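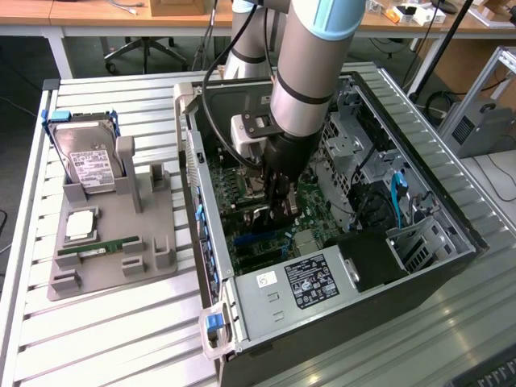

Kalico slatted bench, aluminum, white finish

I bought this bench in November for taking apart old office desktops, and 31 towers later I have a fair idea of what it does well. The top is a row of white slats with gaps between them. A tower laid on its side stays put, even when a drive caddy needs a hard pull. Fixtures bolt down through the gaps, so the gray printed holder for drives, CPUs and memory sits right beside the case.

The finish has held up. Steel case edges leave gray marks, but most of them come off with a damp cloth. Small screws are the real problem -- they drop through the gaps and end up on the floor. I put a tray underneath after the first week.

Assembly took 2 hours with Lutfa Sheikh holding the legs. The hex key in the box was soft and rounded off, so use your own. At 24 inches deep it fits a full tower with little room to spare in front.

It cost me 600 dollars, which is steep, and I would still order the same one. Four stars.

Erasto Makokha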